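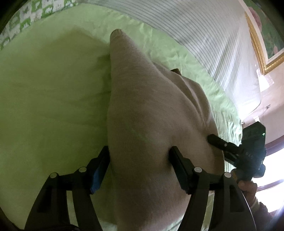
Zwischenbericht August - Bettenmachen, Projekt Avora

Stand: Das Kissen ist weiter das schwierigste Teil. Zwei Handgreifer, von vorn und von rechts angesetzt, ein Finger drückt sichtbar eine Delle in den Bezug. Laken und Decke kommen erst danach dran.

Aufnahmen: 868 Durchgänge im Kasten, davon 60 verworfen (Finger abgerutscht, Bezug verdreht). Ziel bleibt 3.000. Schaffen wir, wenn Haus Sindow uns die Zimmer weiter ab 10 Uhr gibt. Zusage für September fehlt noch!

Was sich für die Leute ändert
Zimmerservice bei Sindow: 2 Kolleginnen pro Schicht für die Aufnahmen freigestellt. Ihre Zimmer müssen die anderen mitmachen - gab Ärger, zu Recht. Seit Montag springt Aushilfe von Brovell ein, Kosten siehe Anlage. Handgelenke werden nach einer Stunde müde, deshalb jetzt kürzere Blöcke und öfter Wechsel. Frage aus der Runde, was mit den Stellen passiert: schriftliche Antwort der Hausleitung steht aus. Brauchen wir dringend, sonst macht bald keiner mehr freiwilig mit.

Offen
Neagu liefert die Ersatzpolster für die Finger später als geplant, wir strecken die alten.
Schulung für die Spätschicht noch nicht terminiert.
Mittelabruf zweite Rate kommt seperat, Belege sind fast komplett.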